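1/ Some of you asked what our student club is doing since August, so I write it here in a few posts. Our project is called Bendent. It is a small bakery counter where the robot arm serves the doughnuts. We are preparing it for the open competition of Tremix.

2/ The rules are short. The arm must move a doughnut in its paper box from the counter to the tray of the waiter. The waiter is one of us. After this, an order with two boxes. You have 25 minutes for everything, set-up included.

3/ My part is the grasping. A kraft box looks easy until you must hold it from above. If you press too much, the wall bends and the icing touches the paper. If you press too little, the box turns in the air. I have a notebook with 24 pages about this — my flatmates find it very boring.

4/ Layout we use now: two white trays side by side, each with a clear cover which is open at the front. Red glaze and chocolate with sprinkles stay on the left, the dark one with pink and white sprinkles on the right. The yellow one is on the brown tray of our waiter.
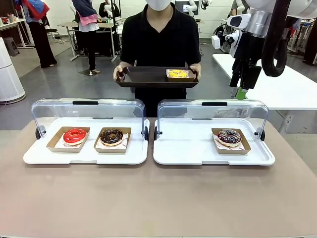 5/ WHAT WE LEARNED SO FAR

The clear covers are difficult for our vision program. It sees the reflections and thinks there is an edge. We call the program Min, and Min was very sure about edges which do not exist. Now we ask it to look only for the brown of the box, and it makes up to 3 mistakes in one evening. Before, I stopped writing them down.

6/ The waiter must hold the tray at the same height every time. We put this in our checklist after one very sad lemon doughnut.

7/ WHAT IS NEXT

On 5th January we show the counter to the team from Bridetia, who did the same task last year with another arm. I want to ask them how they plan the path under the cover, our elbow goes too wide there.

8/ If you also work with soft packaging, please write to me which finger pads you use. We tried silicone and foam. Foam is better for us, but it gets sticky from the sugar and we must change it often.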